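Inicio | Libros | Preguntas frecuentes | Boletín | Contacto

Preguntas frecuentes sobre la serie Leitão

¿En qué orden debo leer las novelas?

Primero "La deuda de Rudcombe" y después "Invierno en Emville". Son 2 libros y cuentan la misma pareja, por eso no recomiendo empezar con el segundo.

¿El final es feliz?

Sí, pero el primero termina con una separación bastante dura. Muchas lectoras me escribieron enfadadas - lo comprendo.

¿Hay escenas explícitas?

Hay tres, todas en el segundo libro. También hay violencia, porque la familia Leitão vive del contrabando y no son personas amables.

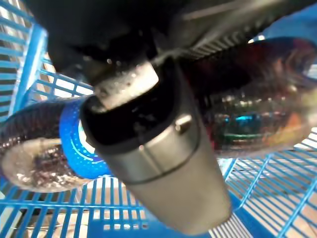 ¿Emville existe de verdad?

No. Es un puerto que inventé, con niebla y muchas escaleras. Rudcombe tampoco se encuentra en ningún mapa.

¿Cuántas páginas tiene cada uno?

El primero tiene 195 páginas en papel. El segundo es más largo y todavía corrijo la maquetación, así que prefiero no dar el número.

¿Dónde puedo comprarlos?

En la tienda de Panance, en papel y en digital. Los envíos salen desde noviembre, y fuera del país tardan un poco más.

¿Habrá un tercer libro?

Tengo escritos 23 capítulos sobre el hermano menor, el que desaparece en la boda. Falta decidir si él merece perdón. Si desea recibir el primer capítulo, puede apuntarse al boletín, donde ya somos más de 140 personas.

23 comentarios

Entradas recientes
Capítulo de regalo: la boda
Las cartas de Rudcombe
Cómo elegí la portada de Emville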